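# Teaching a Gripper to Hold a Bottle

Our club spent the spring term on one question, which sounded easy back in March: can we record good enough hand demonstrations of a simple table task for a robot arm to learn from later on? 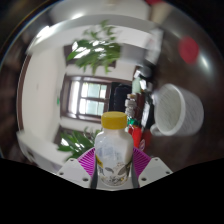

*Written up by Gemma Serra for the Prollorari student robotics project*

I should say first how much fun this was (and how sore my wrist got!). The task was to take the bottle with the yellow cap, lift it, and set it down on the red coaster. We recorded 80 runs and kept all but 17 of them.

## The table

We left the big brown table full of ordinary stuff, baskets and cups and papers, so the recordings would look like real life.
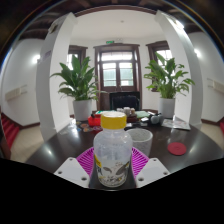

## What gave us trouble

The ribbed magenta fingers bend around whatever they squeeze, and I loved them right away, but they forgive a sloppy approach so kindly that we all got lazy about lining up. Coming in low with both fingers open worked best for us,

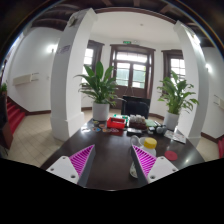

and after that we made a rule to pause for a breath before closing. It slowed everyone down a little, and the runs were much easier to trim afterward.

Letting go was harder than grabbing. Open too fast and the bottle rocks, so we practiced that part for 20 minutes before each session.

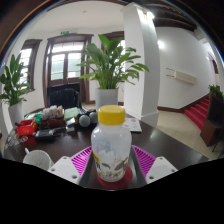

## Still to do

- Label the remaining runs
- Try a second bottle with a different cap
- Write down our hand positions for next year's group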